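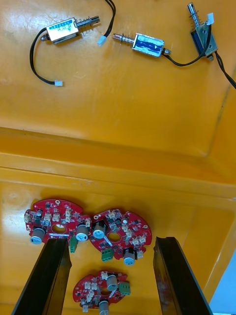

Utosside field station after the fire – what's the plan?

mossbank
Drove past the station on Thursday. The main lab is gone down to the slab. The bunkhouse is standing and so is the water tank. The fire took 880 acres on that side of the ridge, and the lower oak plots look burned through. Has anyone heard if they will rebuild?

creekwalker3
The newsletter says the bunkhouse will be used as a temporary lab from January. Nothing on a rebuild yet. Insurance covers the building but not the long-term plots.

dry_fork
I hope they don't rebuild in the same spot. There is one road in and it was closed within an hour. Put the lab in Tenano and drive up for field days.

mossbank
Tenano is a 40-minute drive each way. The bird survey starts before sunrise. You lose the students if you do that.

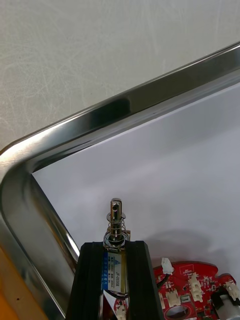 Re: Station rebuild and the plots

dry_fork
You lose a lot more if people are sleeping up there the next time. I worked two seasons at the station and the evacuation plan was a sheet of paper on the fridge.

quailcount
Both of you have a point. The part I care about is the soil and seedling data. The Popescu plots were there long before the lab, and the stakes are metal, so most can be found again. A burned plot with good records from before the fire is worth a lot. They should get people in before the first heavy rain moves the ash. 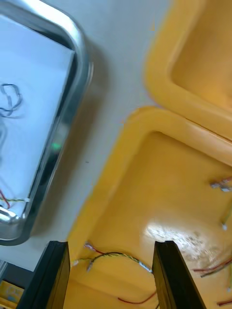

Three of the plots sit right above the creek and those will wash first. If the county opens the gate, I would start there and leave the ridge for spring.

creekwalker3
The gate is closed to everyone until the downed lines are cleared. Endent has the contract for the road work and they told my neighbor two more weeks.

dry_fork
Two weeks is optimistic. They said that about the culvert too.

mossbank
I'll post again if I hear anything about the gate.

14 replies – 3 shares

Related threads
Reseeding after fire: native mix or leave it alone?
Utosside creek level readings
Owl boxes lost on the north slope

Contact the moderators | Copyright Ridge and Creek Forum | Back to top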